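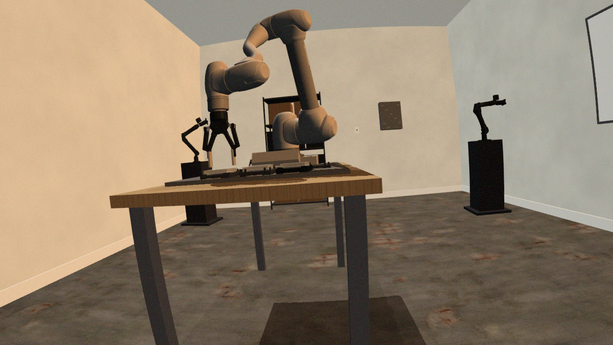

Esko Seppälä wrote in after the April page to say that he'd spent a whole weekend recording examples for his arm, and that the blessed thing had learned one lesson perfectly, namely to sit still for two seconds before every move. He wanted to know whether he ought to throw the lot out and start over.

No, Esko, please don't! Almost everybody who teaches a machine by showing it gets caught by this one, and your weekend can be saved in an evening. What you've recorded is your own hesitation. You press the button, you settle your shoulders, you have a look at where things are, and all that while the recorder is faithfully writing down "do nothing". Trim the quiet bit off the front of each run, and off the back too while you're at it, and train again. I'd leave the little pauses in the middle alone for now, as some of them are you lining up the fingers and the arm will want to know about that.

His letter got me thinking that it was time to put all the recording tips on one page, as they've been scattered through my answers for ages. So put the kettle on, it's a long one. It's written for people working at a home bench or in a simulator, or going back and forth between the two as I do.

Before you record anything

Write down the task in one sentence and tape it where you'll see it. Mine for the winter was "pick up a module from the tray and put it in the box". I had to rewrite it twice, once to say which module and once to say what counts as in. A module leaning on the rim isn't in. If you can't decide that before you begin, you'll decide it differently on different evenings, and the labels will be a muddle.

Do a dozen runs that you've promised yourself to delete. They're for your hands. Nobody's first runs are any good, and it's much easier to be ruthless with them if you never meant to keep them. (I did keep mine the first time. They were dreadful, and I spent ages wondering where the arm had picked up its wobble.)

Choose a resting pose and go back to it every time. I've a saved one with the gripper open and pointing straight down, and I start each run from there with a small nudge one way or the other, so that the arm doesn't fall to bits when it starts a thumb's width from the usual spot.

Moving things about

This is where most of the good comes from, and it's the dullest part, so it's the part we all skimp on. If the tray is in the same place for every run, the arm will learn the place and pay very little attention to the tray. Slide it. Turn it a touch. Swap the order you pick things up in, and don't always favour the side that's nearest your good hand.

In the simulator you can have the positions shuffled for you, which is a treat, but do look at what comes out. Girish Tiwari had his set so wide that a module would sometimes begin half off the tray, and he was patiently recording rescues of things that would never happen on his bench. He pulled the range in and his results picked up straight away. At the bench I use an old pack of playing cards: the suit tells me which corner of the tray to start from, and the number tells me how far to slide it. Silly, but it stops me from choosing the easy spots.

Change the background as well, if you can bear to. Shift a cardboard box, open the curtains, put the lamp on the other side. In simulation, vary the colour of the walls and the strength of the light. You needn't go mad with it – a handful of different looks will do more for you than one look polished to perfection.

How many?

Everyone asks, and I wish I had a tidier answer. For a single pick and place on a small tray, I'd record 32 good ones, train on those, and watch what goes wrong before doing any more. Then record more of whatever went wrong. By the time I'd got to 200 I was happy with the module job, and the last fifty or so were nearly all of the far corner, where the gripper kept coming in too shallow.

My biggest folder, the one labelled Skurov, has 3746 runs in it, and I'm a bit ashamed to say it isn't my best. A great many of those are the same easy grasp over and over, done with the radio on when I should have stopped for tea. Zukero is a fraction of the size and does a better job.

Mistakes worth keeping

If you miss the grasp, back off calmly and have another go, and keep the run. The arm will miss too one day, and it'd be nice if it had seen what to do next. What you should bin is any run where you dropped something and gave up, or where you forgot what you were doing halfway along (it happens to me more than I'd like). Put the binned ones in a folder of their own for a month before you delete them for good.

Looking after yourself

Stop after 6 in a row and shake your hands out. Tired runs look tired when you play them back, all jerks and overshoots, and the arm will copy every one. I also find that I get faster and faster without noticing, so I play a soft metronome to keep me honest.

Names and notes

Give each session a folder with the task, the date and one line on anything odd. "New finger pads" is plenty. When I changed the pads on the Olwood rig I didn't write it down, and I lost most of an evening comparing runs that were never going to match. Copy the folder somewhere else before you trim anything, Esko, and that goes for tonight as well.

Next month I'll get to the letter about the Arancibia files and the two cameras that wouldn't keep time with each other. If you've had the same trouble, do send me your frame rates along with your question, and tell me whether the recorder was running on the same computer as the arm.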